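# Building Fabric Working Group – Minutes, May

Held in the ground floor meeting room, Zarnham, Tuesday, 9:30 a.m. Previous minutes accepted with one correction: under item 4, "north stair" should read "south stair".

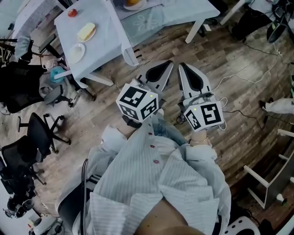 **1. Floor finishes, upper level.** The group reviewed the condition survey of the upper level floors and the refinishing schedule. The survey gives moisture readings by room and divides the boards into those needing a full sand and those needing a screen and recoat only. Rooms with a wooden plank floor, of the kind under the grippers and the trailing cables, are covered by the schedule; the tiled corridor and the restrooms are not. Furniture is to be moved out by room users before the contractor arrives, including tables that normally stay in place. Cables are to be lifted off the floor and coiled on the window sills. It was noted that the oil finish specified last year marks easily under chair legs, and the group agreed to change to a water-based matte finish. Felt pads will be fitted when furniture goes back.

**2. Heating controls.** Brimik has submitted a proposal to replace the zone valves on the east side. The existing valves stick in the part-open position, and the return temperature stays high as a result. The proposal covers 32 valves with new actuators and wiring back to the existing panel. The group asked for the following before a decision:

- confirmation that the panel has spare outputs on the second terminal row
- a price for reusing the existing wiring where insulation tests are good
- a drain-down plan showing which zones are off at the same time

Work will not be scheduled inside the heating season. If the answers are satisfactory the order may be placed by email vote.

**3. Roof drainage.** The gutter above the loading door overflowed again during heavy rain. The outlet had been cleared the week before, so blockage is not the likely cause. The fall on the gutter was checked with a level and found to be toward the wrong end over the last section. Options discussed:

1. Re-hang the last section to the correct fall.
2. Add a second outlet and downspout at the low end.

Option 1 is cheaper but depends on the fascia board being sound. The fascia has been painted many times and its condition under the paint is not known. Agreed to open up a short length before choosing. The stain on the inside wall will be left unpainted until it has been through one more wet period.

**4. Door hardware.** Rodrigues has completed the survey of fire doors. Most defects are minor: missing intumescent strip at the head, loose hinge screws, closers set too fast. Two doors on the south stair do not latch from the fully open position and are rated as priority. Temporary adjustment of the closers was made during the survey. The permanent fix is new latches, and the part is on order.

There was discussion of the doors being wedged open in warm weather. Hold-open devices linked to the alarm were considered and deferred on cost. Wedges found in fire doors are to be removed and handed in at the front desk.

**5. Lighting.** Replacement of the fluorescent fittings continues. The Cerberg panels fitted in the west corridor are brighter than the old fittings and two requests have been received to reduce the output. The drivers have a selectable setting on the back, so the panels need to be taken down to change it. The remaining stock will be set to the lower output before fitting. Emergency fittings were tested in the same visit and all ran for the full duration – results are in the log book.

**6. Budget.** Spending to date is within the allocation. The unplanned items were the gutter call-out and a replacement float valve for the roof tank at $341. The float valve was charged to plumbing; it had been entered under roofing in error. The reserve for floor finishes is unchanged, as the new finish is priced the same per gallon as the old one.

**7. Other business.** The sump pump alarm in the basement has no label and has been silenced by people who did not know what it was. A label with the phone extension will be fixed next to it.

**Actions**

- Issue room-by-room dates for floor work and furniture removal
- Send the three heating queries to Brimik
- Open up fascia at the loading door and report
- Chase delivery date for the south stair latches
- Change output setting on panels in the west corridor
- Label the sump pump alarm

Next meeting: same room, same time, after the fascia inspection. Meeting closed 10:50 a.m.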